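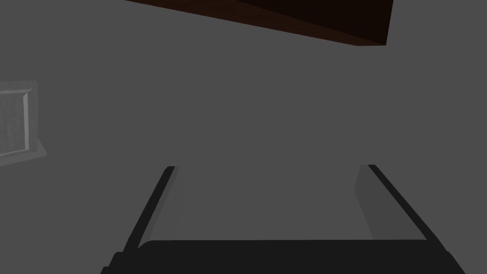

Gripper open, nothing held.

The Trustell Handling Standard ran to 36 clauses, and Huia Partington had drafted all but one of them. Clause 1 had been inherited. It read, in full: "The gripper shall be shown empty before it is shown full."

The reviewers at Pryor had asked that it be struck. A rule without a stated purpose, they wrote, could not be audited. Partington was given until the end of October to defend the clause or remove it.

She opened the record of simulated trial 1467, prepared by Movex under the supervision of the Trimton office, and read it in the manner the Standard required - alone, without sound, and without reference to the score. 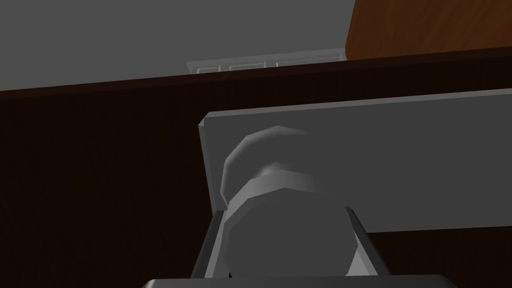 Gray knob- or cap-like object between the fingers, trial 1467.

The score was 100. Under the Standard, the score was to be consulted last, and she consulted it last. She then returned to the open fingers and remained with them for some time.

At 60 minutes the review period lapsed and the system requested a finding. Partington entered the following: "Clause 1 is retained. The reader is entitled to know what the hand looked like when it had nothing to do."

The system replied that the finding exceeded the scope of the form. It offered two alternatives, Conforming and Nonconforming.

She selected Conforming, attached her sentence as a note, and assigned the note a number so that it would have to be kept. Then she opened the next trial and waited for the first picture to load.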